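23 May 2023
From the Ponddale Building Newsletter, by the Kitchen Corner editor

A few kind words about the coffee counter

If you have been in the building for more than a year or so, you will remember what the second-floor kitchen used to be like in the mornings. There was one big glass pot, it was either empty or it had been sitting since dawn, and whoever poured the last cup was supposed to start the next one (and we all know how that went). So it has been a real pleasure to watch the new counter settle in since February, and I wanted to give it a little space in this issue, partly to say thank you to everyone who wrote in and partly to answer the questions that keep landing in my mailbox.

First, the coffee itself. We now go through 400 pods a month on our floor alone, which surprised me until I thought about how many of us stop by again after lunch. The order comes in from the Flumton warehouse, and the spare boxes live in the closet next to the mail room. Please do help yourself to a fresh box if the carousel is getting thin! You don't need to ask anyone. Just open it, fill the columns from the bottom up, and flatten the box for recycling on your way out. The carousel turns, so have a look around the back before you decide that your favorite is gone – I have been guilty of this more than once.

Second, the snacks. Several people on the Jornura side of the hall asked whether the shelves are meant for everyone, and the answer is a very happy yes. They are for staff, for visitors, and for anybody who has come out of a long meeting and needs something crunchy. We spent a good while choosing where the shelves should go, and the left end of the counter won because it keeps the snack crowd a step or two away from the coffee crowd. The cups sit on top of the shelves now, where they are easy to reach and well clear of splashes. If you are putting out a new sleeve, please start a second stack when the first one gets tall. Paper cups have a way of wandering off to one side.

Third, and I will be gentle about this, the wiping up. A cloth is kept at the counter, and it takes a moment to run it under the coffee maker's spout and along the front edge. Rinse it and leave it flat when you are done. The drip tray lifts out and can go in the sink with a little dish soap.
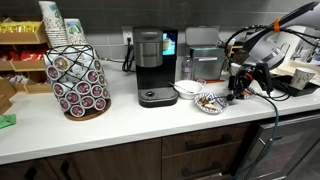
The coffee end of the second-floor kitchen, with snacks and cups to the left of the Keurig.

A couple of small requests are still on my list. The Iyamu team would like more decaf, and I have asked for 40 extra pods to be added to the next order to see how quickly they go. Somebody also left a lovely note asking for loose tea, and I am looking into it, though I would want a proper tin with a tight lid before we start. If you have one at home that you could spare, it would be very welcome.

Please keep the suggestions coming. You can drop a note in my tray or call extension 2506, and I am usually at my desk by 9 with a cup of something warm.

Ponddale Building Newsletter | Kitchen Corner, ext. 2506 | © 2023 Ponddale | Back to top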